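Oswood open day, March. Notes from the sim bench

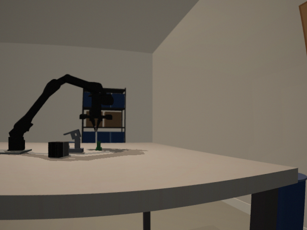

Doors at 10, we were set up by 9:25 because the projector cable was too short and had to come from the other lab. Sim station ran on the tower under the bench, second monitor facing out for visitors. Real cell stayed locked out all day as agreed with Tandton.

Visitor count from the door clicker was 251 for the building. No separate count for our bench. Busiest stretch was right before lunch, when the Vaněk tour group and a high school class came through at the same time. Next year ask for the groups to be staggered.

What we ran: the pick task in the simulator, same arm and two-finger gripper as in last month's notes, small green part as the target. Visitors could start a run from the keypad or jog the arm themselves with the game controller. The controller was far more popular. Kids got the hang of it faster than the adults did.

Scripted runs for the day, from the log: 53 started, 6 aborted. Four of the aborts were the planner timing out after someone had jogged the arm somewhere awkward and then hit start. The other two I haven't looked at yet. Logs are on the shared drive under open day.

Things to fix before we show this again:

Reset takes 25 seconds. Too long with a line of people waiting. Most of it is reloading the whole room when all we need is to put the arm and the part back.

Default camera is too low. The tabletop is almost edge-on and people at the back couldn't judge how far the fingers were above the part. I raised it after lunch and got fewer questions about it. Save the raised view as the default.

Lighting in the room model is too dim for a projector. The arm is black and came up as a silhouette, so the joints were hard to point out. Try a brighter light over the table, or a lighter grey for the links.

Shadows on the tabletop have ragged edges. Two visitors asked if it was a stain. Shadow resolution is set low from when we ran this on the old laptop, should be fine to turn up now.

Common questions: is it the same program that drives the real one (yes, same controller, different back end), how much does an arm cost (sent them to the Tandton table), can it pick up an egg (haven't tried). A fellow from Prustum wanted to know if we could load his shelving layout in place of ours. Told him probably, if he can export it in a format we read. He left a card, it's taped inside the front cover.

The handout ran out by early afternoon. Print more, and take the old room number off it.

Packed up by 4. Controller is back in the drawer, left stick drifts a bit now. Projector returned. Still need to return the long cable.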